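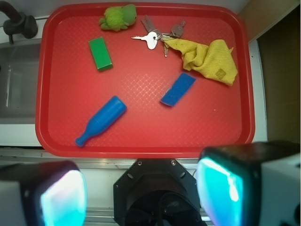
Collection tray beside the shared kitchen sink, Stendis House

Cleaning and returning mixed small items kept on a tray by the sink

Pinley Community Help > Shared Kitchens and Family Rooms
Posted September 2, 2024

Charoen Somboon, Stendis House

Our building has a kitchen and family room used by 22 households. In March we placed a red plastic tray on the counter beside the sink, and residents were asked to put on it any small article they found left behind in either room. The tray is emptied at 9 p.m. by whichever household has the kitchen duty.

The arrangement has been well received. The difficulty is that the articles are of very different kinds and have no business lying against one another. At present the tray holds a green plush toy, a green block, a bunch of keys, a yellow cloth, a blue sponge, and a blue toy bottle. The cloth and the sponge belong to the kitchen. The toys belong in the family room. The keys belong to a resident who has not yet come forward.

I would be grateful for guidance on the following points.

First, whether the plush toy may be machine washed after lying with a kitchen sponge, or whether wiping the surface is sufficient. It has no label that I could find.

Second, whether the tray should remain beside the sink. The counter is convenient, but it is also the part of the kitchen that receives the most splashing.

Third, what other buildings do about keys. Two residents have objected to keys being left on an open counter, and I am inclined to agree with them.

The tray has a raised rim and a textured floor, and crumbs settle in the pattern. Advice on cleaning it would also be welcome. Please note that we do not have a dishwasher, and that the washing machine is in the basement and must be reserved in advance.

Moden Household Desk

Thank you for your inquiry. Our office advises several residential buildings on the care of shared rooms, and we have dealt with similar arrangements. We will take the articles by type.

Plush toys. Where no care label is present, we recommend hand washing in cool water with a small amount of mild detergent. Check the seams before the toy is put in water. An open seam should be stitched first. Press the water out with a clean towel, do not wring, and leave the toy to dry in moving air. Drying may take longer than a day, and the toy should not be returned to the children while the filling is damp. Toys with a battery compartment or a sound unit must be wiped by hand only.

Hard plastic toys. Wash in warm water with dish soap, rinse, and stand to drain.

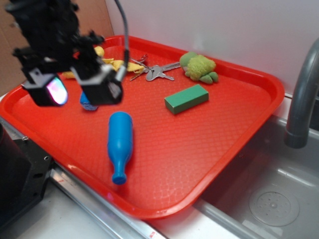 Blue toy bottle on the tray, with the sink alongside

Toy bottles deserve a closer look than other plastic toys. If the neck is open, water will collect inside during washing and can remain there for weeks. Shake the bottle out and stand it neck down overnight. If the neck is closed, examine the base and the join for cracks, and discard the toy if water can be heard inside. A toy bottle should also be stored well away from real drinking bottles and from any container of cleaning product.

Blocks. It is important to establish what the block is made of before washing it. Plastic may be washed as above. Painted wood should be wiped with a damp cloth and dried at once. Foam may be washed by hand and pressed dry in a towel.

Cloths and sponges. These should not be placed with toys at all. A cloth found on the counter should go directly to the laundry, and a sponge should go back to its holder or into the trash, depending on its condition. We suggest a hook and a holder by the faucet, so that residents are not tempted to use the tray for the purpose.

Keys. We advise against open storage. A small locked box with a slot in the lid is inexpensive and meets the objection your residents have raised. The notice on the board should state that keys have been found and should not describe them, so that the person claiming them can do so.

The tray itself. Wash it with dish soap and a soft brush, working the brush along the pattern in both directions, and dry it before it is put back into use. Scouring pads will dull the plastic and make the crumbs harder to remove the next time.

As to location, we would move the tray to a shelf in the family room. If it must stay in the kitchen, the end of the counter farthest from the faucet is preferable.

r_halvik

We just put everything in the wash in a pillowcase. Toys, cloths, all of it. Never had a problem except one bear. Keys go on a nail by the door.

Sitthichai Court Residents' Office

We respectfully disagree with the answer immediately preceding, in particular with regard to the nail by the door.

Our building has kept a tray of this kind since 2000, and the present procedure has been in use, with small changes, for most of that period. It is carried out by the household on duty and is posted inside the cupboard door. The text is given below as it appears there.

Step 1. Spread the articles out on the tray so that each can be seen. Unfold any cloth, as small objects are often found inside.

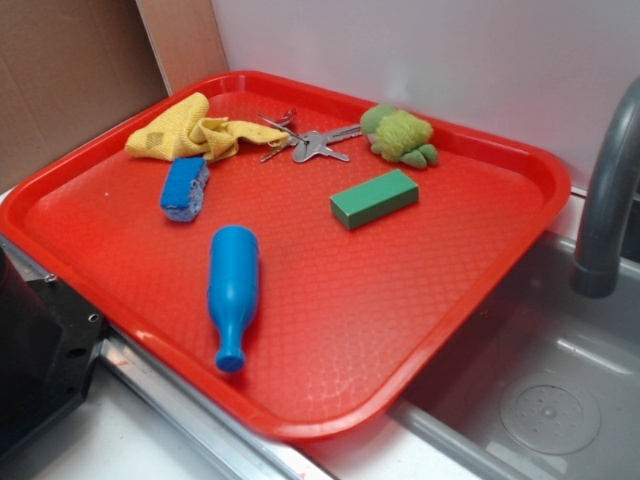
Step 2. Remove the keys first and place them in the key box. Enter the date in the book.

Step 3. Remove cloths and sponges. Cloths go in the laundry bag. Worn sponges are thrown away.

Step 4. Wipe hard toys and return them to the toy shelf. Plush toys go in the mesh bag for hand washing.

Step 5. Wash and dry the tray.

Articles not claimed after four weeks are offered to the other households. Keys are exempt from this rule and are held by the office.

With respect to location, our tray has always stood next to the sink and we have not found cause to move it. Residents are already at the counter when they find things — a tray in another room would, in our experience, be used less. We do ask that it be kept clear of the drying rack.

Charoen Somboon, Stendis House

I thank all who replied. A key box has been ordered, and the plush toy will be washed by hand as the Moden desk advises. The tray will remain on the counter for now, and the question of the shelf will be put to the households at the next meeting. I would still be glad to hear from any building that has found a suitable sponge holder for a stainless steel sink, as the suction type has not stayed in place in ours.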